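Textiles for Non-Majors
Handout 5: Pile, Nap, and Why Your Blanket Sheds

Read this before the lab. The quiz assumes you did, and so does the price of the lint rollers.

A pile fabric has fibers standing up from a flat base. Cut the loops and you have velvet. Leave them alone and you have a bath towel. Brush a knit until the surface gives up and goes fuzzy and you have fleece, a fabric that began its career in outdoor gear and has since retired to the couch.

Nap is the direction the fibers lean. Run your hand one way and the cloth looks pale; run it back and it looks darker. Sewers who ignore this end up with a jacket in two colors. Every section of this course produces one such jacket. Last January it was mine.

Printing on pile is harder than printing on a flat weave. Color sits on the tips, and the tips move. A straight line goes soft at the edges, and a grid bends wherever the cloth does. Designers who know this pick big shapes and thick outlines. Fine lettering on plush is an act of hope.

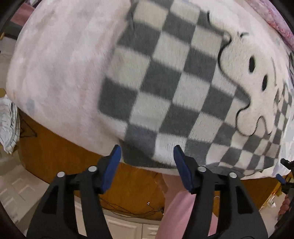

Fig. 2. Checkerboard and cartoon face on plush. Note the fuzzy edges of the squares.

Shedding comes next. Short fibers work loose from the base, mostly in the first few washes. In the Kitton exercise you will wash three swatches (Prolis, Pasedon, and the unlabeled gray one from the bottom drawer) and weigh the lint. Last year's heaviest result was 63 milligrams, from a swatch whose packet said "low shed." Write down what the packet says too. It makes for lively reading beside your numbers.

Wash cool, skip the softener, and keep the dryer on low. High heat can melt the tips of polyester pile, and there is no brushing your way back from that. The scorched sample in the case outside room 352 was once very soft.

For the lab: bring a comb you don't like. Read Agbayani, page 56 to the end of the chapter, including the section on corduroy, which everyone skips and which is on the quiz.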